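Apr 17, 2025 – Zorwood bench, single-photon source

Cooled down overnight and the dot lit up first thing, which made me suspicious. Ran the Stockdale filter at 36 mW pump. Count rate lovely for 12 minutes, then sulked. Realigned the fibre coupler, got it back, lost it again when the door shut. The door is now part of the apparatus.

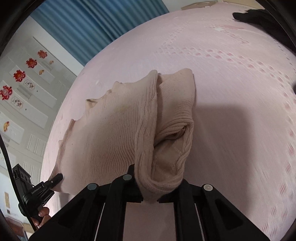
*Page last changed: Apr 17, 2025*

Coincidence dip is shallower than the Starnullow run. Suspect the delay line – the stage claims to move in steps of 10 microns and I have stopped believing it. Swapped in the Carnora detector on channel 7. Dark counts worse, manners better.

To do: log the lab temperature properly, tape the fibres down, stop leaning on the table during scans. The June beam time form still wants a purity figure. It can't have one yet.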